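Fallham evening talk: Getting through the wash without losing your temper
Notes for Drita Ionescu, second half, straight after the tea break

Wait for the cups to settle. Thank them for coming back (they always do, bless them, but it's nice to be thanked). Then ask who has a wash on at home this very minute. Hands up! There will be more than you expect.

Start with the basket. I'm very fond of a wicker one, and I shall say so, because it stands up by itself beside the machine and leaves you both hands for the washing. Tell the story of my aunt in Stunport carrying everything downstairs in a bedsheet, socks dropping all the way.

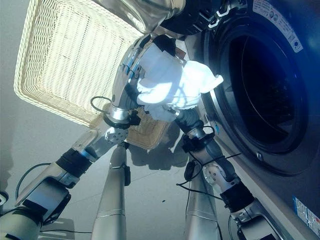

Whites next. Take things one at a time and give each a little shake before it goes in, so the sleeves aren't in a knot. Towels that are only used for clean hands do nicely at 40, but tea towels I put through at 60 and I won't be talked out of it. Somebody will ask about bleach. Say we'll come to it, and do come to it this time.

Pause for a sip of water.

Then sorting, which is where most households fall out. Blacks and whites may share a basket all week long, I don't mind a bit, as long as they part company at the door of the machine.
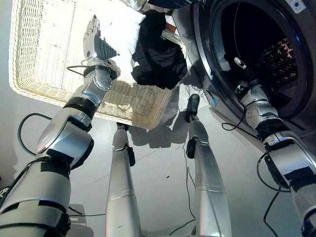 Read out the letter from the lady with the grey christening gown, slowly, it's a good one. Then pockets, tissues, and a hand round the drum for the stray sock. Questions until the caretaker rattles his keys, and remind them the Hirvonen leaflets are by the coats.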